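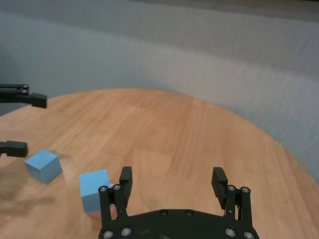
Folla makes tables and the things that end up on them. We started with the tables, and for a while that was the whole plan, until we noticed that customers kept asking what to put on top. So we began making blocks, cubes, trays and a line of coasters we would prefer not to discuss. We like a round wooden top with the seams still showing between the planks and a light blue cube standing on it, doing very little. That is more or less the look of the company. The color of the cube was argued over for most of a June, and the people who wanted green have been very gracious since.

Our first workshop was in Trutau, above a shop that sold fishing line. The stairs had a turn in them that no tabletop wider than a pizza could get around, and we signed the lease before measuring. Early customers may remember our first catalog, which offered a great many small tables. We described them as "intimate." We have since moved to the ground floor.

What we make

The Rikine is our round table. It comes in one shape, round, and two heights, one for eating and one for sitting near with a cup of coffee. The top is glued up from planks and sanded until whoever is sanding it gets sick of it, then sanded once more by somebody else. We don't hide the grain and we don't stain over it. If you want a table with no streaks in it, there are many fine ones out there and most of them cost less than ours.

The Won is our set of cubes. There are 17 in a box, an odd number in every sense, and we get letters. The box was designed before the cubes were, and 17 is how many fit once you put the instruction card in. The card says "Stack them or don't." Adults buy them for children and then leave them on the coffee table after the children have gone to bed. We have made our peace with being a toy company that sells mostly to people with mortgages.

How many, how fast

We make 1,000 tables a year and have turned down several chances to make more. Cubes are another matter. Last year we sent out 2,700 boxes, and every one was packed by hand at a long bench near the back door, where the radio is. Orders usually leave us within a week. Tables take longer, as glue has its own views on scheduling and has never once read our delivery page.

Repairs

A Rikine can come back to us for sanding at any age. We charge for the shipping and for the sanding, but we don't charge for our opinion of what you did to it. Red wine, candle wax and nail polish are all familiar to us. Somebody once sent a top back with a full game of tic-tac-toe carved near the rim. X won. We sanded it off with some regret.

Lost a cube? Write to us with the color and we'll mail you another. The one you lost is under the sofa, and it will turn up the day ours arrives.

Visiting

The Trutau workshop has a small front room where you can sit at the tables, lean on them, and knock on the underside the way people do when they want to look as if they know about furniture. We do it too. There's coffee, and yes, there are coasters. Please ring first if you're coming with a truck, as the yard holds one truck and it is generally ours.

Page last updated 16/06/2026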